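Budgeting for a gripper cell: simulate before you order

Print this page | E-mail this page

1. Fix the task list first. Write down each object the cell must handle, with its size and weight. Leave out anything planned for after November.

2. Price the arm and the gripper separately. Our quote from Lenz put the gripper at £2237 and the mounting and cabling at £1889. The Wekow quote was a single figure of £3486 for both, without a spare set of fingers.

3. Model the work before signing. Check jaw opening, approach angle and reach for one arm and for two.

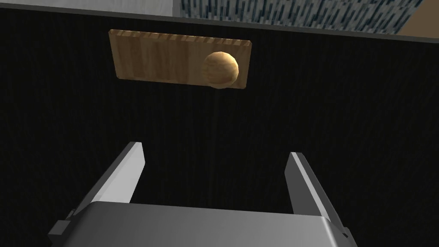
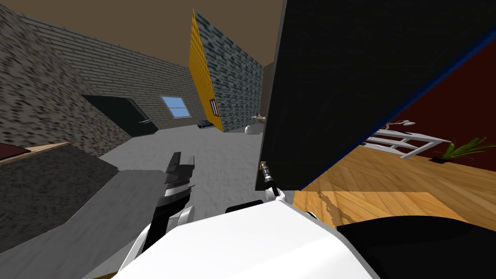

4. Record every task that fails in simulation, and whether the cause is the fingers, the reach or the control settings. Only the first two change the order.

5. Add the running costs: finger pads, service visits, software licence. Allow 2 days of operator training per shift.

6. Send the sheet to purchasing with both quotes attached. Quotes from Akar must show delivery to Bastunham as a separate line.

Contact: Lech Brzozowska, Bastunham | © 2023 | Back to top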